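Handeven Open Day: A Morning with the Hair Dryers

Handeven opens its product rooms to visitors once a year, on a Friday in September, and this was the first time I had managed to get a place. The invitation said 9:30 at the side entrance on Barrios Street. I was there early, which turned out to be unnecessary, as the door stayed locked until the half hour and there is no bench.

The company does not make anything. It looks at household goods for shops and importers, writes them up, and sends them back with a list of complaints. Most of its work used to be kettles and irons. Personal care came later, and hair dryers are now the busiest part of the building. They have 1,000 products on file, going back to the years when the reports were typed, and the older folders were laid out in the hallway for people to look through. I read one on a travel iron while we waited for our badges.

We were split into groups of eight. Mine was led by Covadonga Prieto, who runs the hair dryer section and has been there long enough to have written some of the typed reports. She does not use a microphone and does not need one.

The tour began with storage. Dryers come in boxed, the boxes are photographed and flattened, and the dryer goes onto a shelf with its paperwork in a plastic sleeve. Shelving runs to the ceiling on two sides. The labels give the month of arrival and a client name, and the client names had been covered with strips of paper for the day. One strip had come loose and I could read Dranov, a name I know from a discount shop near my house. Prieto pressed it back down and kept talking.

She spent a while on packaging, which I had not expected. A good part of the complaints they write are about cords. If a cord is folded tight and tied for the trip, it can keep that shape for weeks after the box is opened, and a customer who wants to stand in front of a mirror ends up fighting it. Handeven asks its clients to use loose coils and a wide tie. Some do it. Others say the box would have to be bigger, and a bigger box costs more to ship.

After storage we went through a short corridor to the table area, where the handling work is done. Visitors stay behind a line of tape on the floor. 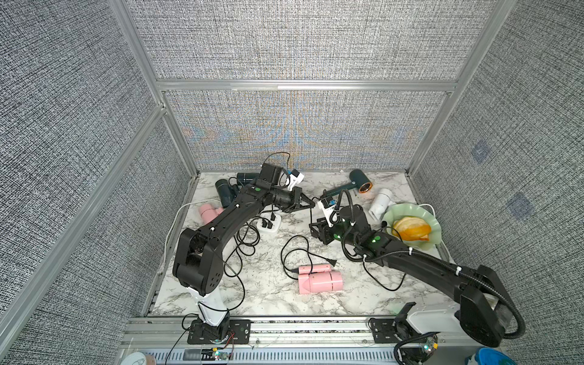

Hair dryers are harder to lay out than they look, according to Prieto, and she had us think about it before she said why. The body is round and wants to roll, the handle sticks out to one side, and the weight sits in the head. On the marble-patterned table there were dryers in more than one color, and the one I kept looking at was dark green with a copper-colored ring at the nozzle, lying near the back with its handle toward the middle. The white one to its right was standing, next to a pale green plate with a wavy rim and some orange slices on it. I asked whether color matters to the report. It does, a little. A pale body shows makeup and fingerprints, a dark one shows dust and lint, and buyers send back both kinds for it.

She then passed a few older dryers along our side of the tape so that we could feel the difference in balance. The first was a heavy salon type, and my wrist noticed it within a minute. The second folded at the handle. Folding handles are popular for travel, but the hinge is where they fail, and she showed us one that had gone soft and would not stay open. The third was a Flonolar, a light thing with a short nozzle. I liked it. The woman beside me said the switch was in the wrong place for her thumb, and when she handed it back to me I saw what she meant.

Switches took up the next part of the talk. Handeven wants heat and speed on separate switches, placed where the thumb can reach both without changing grip. They also want a cool button that stays down when pressed. Many have to be held, and Prieto thinks most people give up and never use them. She asked our group how many of us used the cool button at home. One man raised his hand, then said he had been thinking of a different appliance.

There was a break at 11:00 with coffee and dry biscuits in the staff kitchen. The kitchen is small and our group had to share it with the next one, so I took my cup back out to the hallway and read another folder. The old reports are good reading. One from the kettle years runs to 40 pages, 4 of which are about the lid.

The second half of the visit was about power: plugs, cords, outlets and what people do with them in a normal bathroom or bedroom. Prieto said at the start that this was the part her own family is tired of hearing.

Her main advice was simple. A hair dryer draws a lot of current, more than most things people keep in a bedroom, and it should go straight into the wall. At home it often goes into whatever is free behind the dresser, next to a lamp and a phone charger. She also talked about the place where the cord enters the handle. The ribbed sleeve there is meant to bend so that the cord inside does not have to, and it wears out first on dryers that are hung up by the cord or wrapped tightly after use. We each got a worn one to look at. Mine had split along two of the ribs, and the cord moved inside it when I turned the handle.
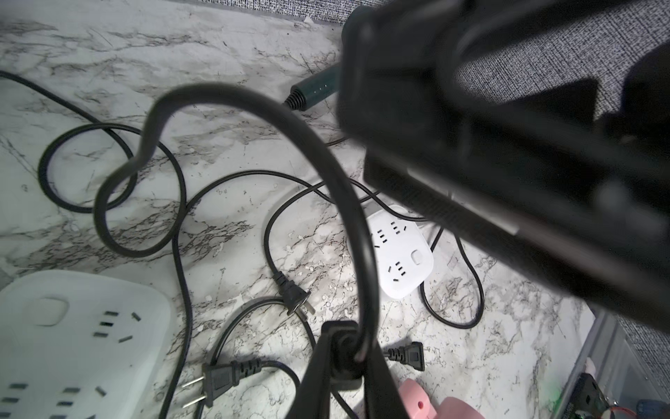

Should you wrap the cord around the dryer when you put it away?

It is better to let the dryer cool, make a loose coil beside it, and hold the coil with a soft tie. Wrapping it around the handle pulls on the cord right where it is weakest.

Somebody wanted to know about hooks. A hanging loop on the handle is fine, Prieto said, as long as the loop takes the weight and the cord hangs free. Wall holders are fine too if they are well away from the sink. She does not like drawers much, mostly for the lint. The filter at the back of the dryer picks up whatever is in the drawer, and a blocked filter makes the dryer run hot and shut itself off. Many of the dryers returned to shops as broken have only a filter that needs cleaning. She cleaned one for us with an old toothbrush – it took less time than finding the toothbrush had.

Plug size came up as well. Dryers often have bulky plugs, and on a crowded strip one of them can cover the opening beside it. Handeven measures this and puts it in the report, though clients rarely change a plug on account of it. Cord length is a more common fight. Shops ask for long cords because customers ask for long cords, and then customers complain about having all that cord on the counter. The section has no fixed recommendation. Prieto's own dryer at home has a short one and she stands close to the wall.

The visit ended back in the hallway a little after 12:30. We handed in our badges and got a printed sheet with cleaning instructions for the filter, plus a cord tie in a paper envelope. There was supposed to be a look at the iron room too, but it was closed for painting and we only saw the door.

Some practical notes for anyone thinking of going next year. Places are free but have to be booked by email, and the confirmation is slow, so do not worry if you hear nothing for a while. The side entrance has three steps, and there is a ramp around the back if you ask at the main desk. Bags go in a locker that takes a coin. Parking on Barrios Street is limited to an hour, and the lot behind the bakery is the better choice. The tour involves a lot of standing and the only chairs I saw were in the kitchen.

I cleaned the filter on my own dryer that evening. The lint came off in one gray piece, and the cord is now in a loose coil on the shelf with the Handeven tie around it.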